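Working Alongside the Arm: A Conversation with Tzu-hsuan Cheng

Interview by Nelli Salminen, Ljungberg Workplace Review

The laundry service at the Wokar residence operates from seven in the morning and handles clothing and linen for students and visiting staff. It is managed by Jomen, a building services contractor, which introduced a robot arm on the laundry floor in June. Tzu-hsuan Cheng supervises the service and was responsible for preparing employees for the change. She met with the Review to discuss how the work has been reorganized and which questions remain open.

Ms. Cheng joined the service as an attendant and worked on the machines herself before she became supervisor. She describes the position as physically demanding in ways that job descriptions seldom record.

"A dryer of this type has a deep drum, and the opening is low," she said. "The attendant bends, reaches in to the shoulder, and comes back up with whatever is there. Small items stay behind at the back, and then you go in again. When we asked employees which task they would most like to give up, they named that one."

The arm has accordingly been assigned to a narrow part of the process, the transfer of clothing between the baskets and the dryer. It works with a gripper that has two fingers. Sorting, checking pockets, treating stains and folding remain with the attendants.

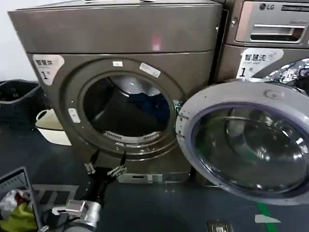 A Change in Duties

According to Ms. Cheng, the number of positions at Wokar has not changed. Each shift still has two attendants. What has changed is the order of the day and the kind of attention it requires.

"Before, you could load a machine while thinking about something else," she said. "Now the attendant prepares the basket, places it where the arm can reach it, and follows the first few items. Some of my colleagues find this restful. Others find it more tiring, since watching is also work. I have asked Jomen to recognize that in the staffing plan."

Placement of the baskets proved to be the subject of the longest discussions. Attendants had been accustomed to leaving them wherever there was space beside the machines, and each person had a preferred arrangement. The service has now adopted a common layout, and employees are asked to keep the floor in front of the dryer clear before work begins.

Eero Halonen, who represents employees in matters of health and safety at Jomen, took part in drafting the procedure. He told the Review that his first concern was the distance between people and the moving arm.

"We agreed that no one reaches into a drum while the arm is active," Mr. Halonen said. "It is a simple rule and it has to remain simple. If an item is left behind, the attendant stops the arm, removes the item and restarts it. No one is to be criticized for stopping it."

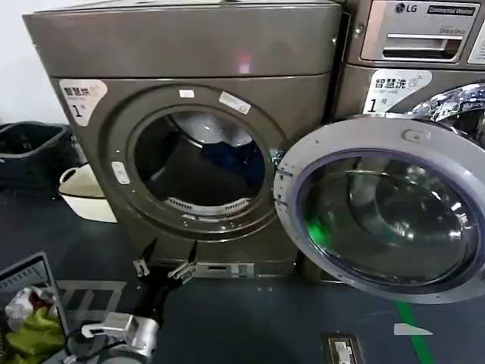

Stops are entered in a log kept by the attendants, together with the type of garment involved. Between June and the date of this interview, the log reached 2,211 entries. Ms. Cheng considers the total useful, although she cautions against reading it as a measure of failure. Many entries concern pauses made while a new employee was learning the procedure, and others were made so that a resident could ask a question.

"Dark clothing in a dark drum is difficult for people as well," she said. "I have closed the door on a navy shirt more than once in my career. We write these things down because the log is read every week by Groltik, who supply the control software, and by us."

Training and Pay

All attendants receive two days of instruction before they work with the arm. The first is devoted to safety and the second to ordinary operation, including how to set out a mixed load. Completion is required of 100 percent of floor staff, including those on temporary contracts. Lempi Kauppinen, who leads the instruction, has revised the second day at the request of participants, who wanted less time in the classroom and more time at the machines.

The question of pay has not been settled. Mr. Halonen holds that supervising automated equipment is a separate skill and should be placed in a higher grade. Jomen has agreed to review the matter, and Ms. Cheng stated that she supports the request.

Asked whether she would recommend the same course to other laundries, she answered with some reserve.

"I would tell them to begin with the people who do the loading, and to ask them what hurts," she said. "We did that, but we did it a little late. The arm had already been ordered."

The service will present its revised work procedure to employees at the next staff meeting, where the grading proposal is also on the agenda.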